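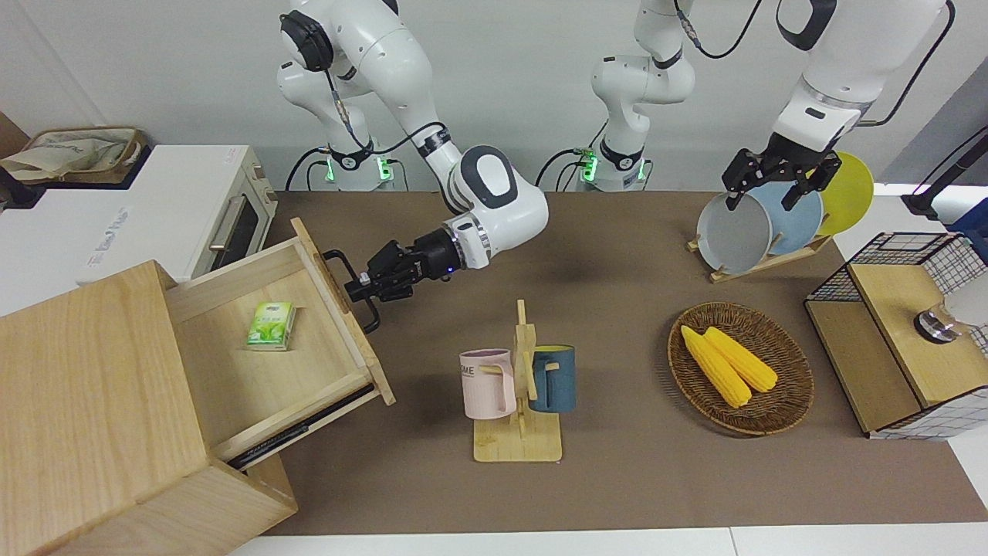
Notebook 6, p. 124

6 min read

Tuesday, Dindance bench, Brudora trial

Started at 9.15 after the usual argument with the licence server, which believes we are in a different time zone and possibly a different August. Owino support fixed it by asking us to log out and in again. I had done that. I did it again while they were on the phone and it worked, so they get the credit.

For whoever picks this up next: Brudora is the two-arm tidy-up package Owino want us to take on a yearly plan. You get the trained skills, a laminated layout guide, a web console and "onboarding", meaning a video call with someone sharing the wrong window. The arms are ours. The kitchen clutter is ours too, bought to match their shopping list as closely as the local op shop allows. The trial licence covers 200 runs and counts a run from the moment you press go, including the ones where you press go and then immediately press stop. I raised this. It is "on the roadmap".

Morning was all drawer. The right arm takes the black handle and the console has a slider for how far it should pull. The slider goes from "gentle" to "full" with no units anywhere. Gentle is barely a drawer's worth of interest. Full goes on until the rails object. I've left ours a bit short of the middle and marked the spot on the monitor with a bit of masking tape, because the console forgets the setting whenever the browser refreshes.

The tissue pack lives in the drawer for these runs. Owino's guide calls for "a small soft item" and then tells you never to use soft items in drawer work, two pages later. Took the first page as gospel. The pack slides a little when the drawer stops and the console logs this as "content disturbance (minor)", in amber. I'd have thought that was the whole nature of drawers.

The left arm is meant to hold station at the plate rack while the right one works. It's patient about it. Cunthorpe reported theirs drifting during long holds and sent us a very cross spreadsheet. No sign of that here so far, but we've been restarting the console so often that I doubt ours has ever had a long hold.

Layout check before lunch. The guide wants the rack on the mat, plates upright, corn in the round basket, mug tree at the back. Ours varies depending on who had the bench last and which way they were facing when they read the guide. The skills are sold as tolerant of layout changes, so I've stopped straightening things between runs, on scientific grounds.

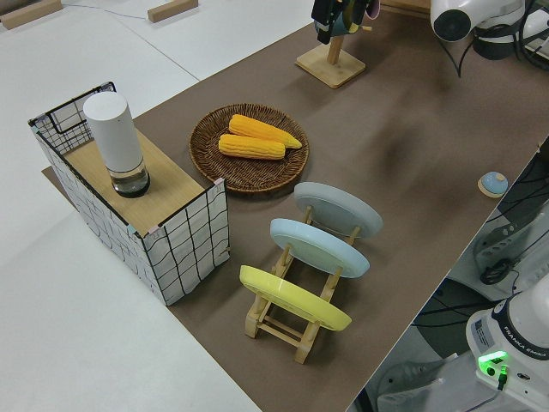 Afternoon: plates

Grey plate only. The blue and yellow ones stay put and act as obstacles, a job they're well suited to.

Approach is good. I'll give Brudora that, and I'd pay for the approach on its own if they sold it separately. The gripper comes down over the rim with one finger each side and doesn't clip the neighbouring plate. Our own script used to knock on the neighbour like a courier.

The close is where I start whingeing. Default grip force is set for something sturdier than our crockery, and the only way to lower it is a menu called "Personality". Choices are Confident, Balanced and Considerate. Considerate let the plate tip back into the rack on the lift. Confident made a noise I didn't care for. We are on Balanced, like everyone who has ever been offered three of anything.

Lift speed can't be changed on the trial plan. The option is there, greyed out, with a small padlock and an invitation to contact sales.

At 2.40 tried the combined routine: drawer out with the right arm, left arm onto the plate, then both back to park. It's the demo from their brochure and the reason we agreed to the trial at all.

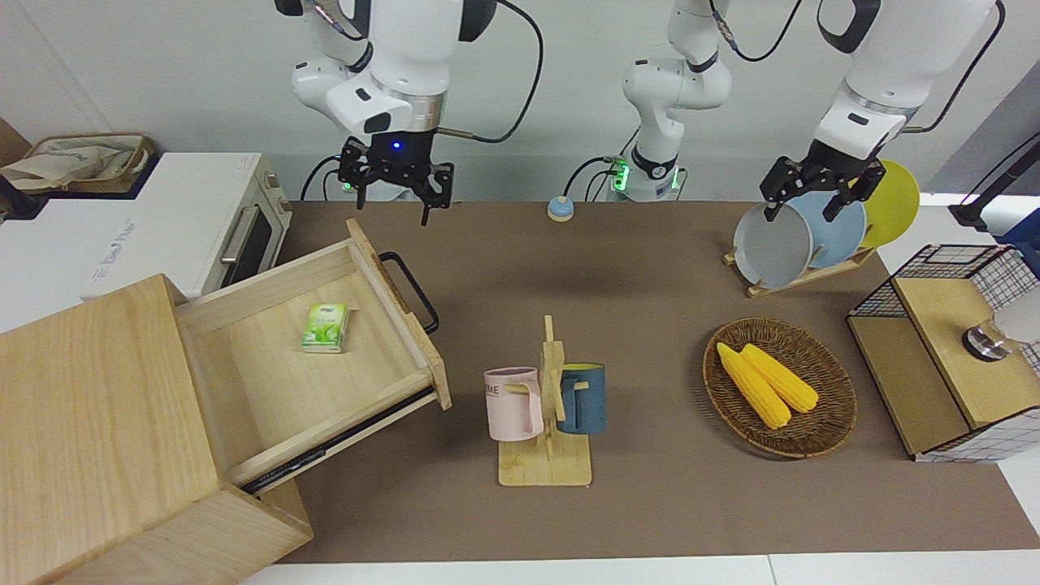
The handover between the two halves is slower than I'd like. The right arm lets go of the handle, backs off, and then has a good long think before the left is allowed to lift. The log shows it waiting on a "scene confidence" figure which creeps up a bit at a time, like a download in 1998. Blocking the afternoon sun from the window helped. Cleaning the camera lens helped more, and I'd rather the brochure didn't hear about that.

Other gripes, while I'm warm:

- The console plays a chime at the end of a run. Same chime for pass and fail.
- Exported logs come with the date in American order. Fix on import; I've added a line to the parser.
- Park position for the left arm is fine for them and awkward for us. You have to lean round it to reach the mug tree. Stop the arms first, please, and I mean you as well if you're reading this with one hand already on a mug.
- "Undo last action" undoes the log entry. The plate stays where it is.

Mugs not attempted. The mug skill is a separate module with a separate price, and the quote has a line in it for "handle intelligence" that I'd like somebody senior to read aloud at the next meeting.

Where I've landed for now: good approach, decent drawer, terrible menus. If Owino unlock lift speed and stop charging for aborted runs I'd take the six-month plan over the yearly one. Cunthorpe want to share a licence with us, which the terms forbid in clause 2 and seem to allow in the appendix. Have emailed to ask.

To do: new masking tape on the monitor (the old bit has slid down to "gentle"), send the handover logs to Owino with the dates fixed, and get some cheaper plates before anyone tries Confident again.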